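Workshop & Garage > Benches and Work Surfaces
Last updated: June 5, 2024

White top for a small bench, or am I asking for trouble?

pellrow
I'm redoing the bench in the back room and want a white top with low walls on both sides and the back. The old one is bare particleboard and I can't find a dropped screw on it to save my life. Room is narrow, one window. I priced the Winska panels and they come to 207 for the top and the walls. Anyone living with white? Does it stay decent?

dunmere_k
I had white for 2 years and went back to gray. Every pencil mark showed. Glare was bad too with a lamp right over it.

oxbow14
Disagree. Mine is white on all sides and I'd do it again. Small black parts show up right away, and wiping it down takes a minute. The glare is your lamp. Move it off to the side.
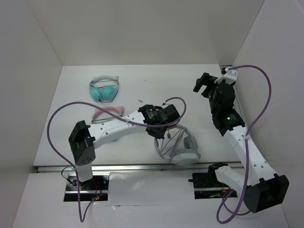

oxbow14
The front edge is where I'd spend the money. A white top with a raw edge gets chipped and dirty there first, from sleeves and from things being dragged over it. A length of aluminum extrusion run along the front, like the silver one there, takes that wear and gives you something to clamp to. Same goes for the walls. If you let the sides slant instead of setting them square you get more elbow room. And tie your cables down before you do anything else. One zip tie partway along, like on that purple cable, still leaves you a big loop out over the top.

pellrow
Is the extrusion worth it over plain angle? Angle is a lot cheaper at the Vesix store near me.

hatchline
Angle is fine. I've got it on two benches. Countersink the screws and file the corners or you will catch your forearm on it.

oxbow14
Angle works if all you want is edge protection. You can't slide a nut into it, so there goes the clamping. Depends what you do at the bench.

dunmere_k
I'd skip both and use hardwood. Metal is cold to lean on in February.

hatchline
Hardwood next to white looks dirty in a year. Mine did.

pellrow
Mostly soldering and small repairs, so I do want the clamps. What about the lower panel at the front? I was going to leave it open.

oxbow14
Close it in and cut openings where you need them. Keeps the dust out from under. Measure twice, I put one of mine 14 mm too far left and had to patch it.

pellrow
Ok. Going with white, extrusion on the front, closed panel below. Gray mat for the soldering spot so dunmere_k can sleep.

dunmere_k
You'll be back.

Tags: bench top, white panels, edge trim, small rooms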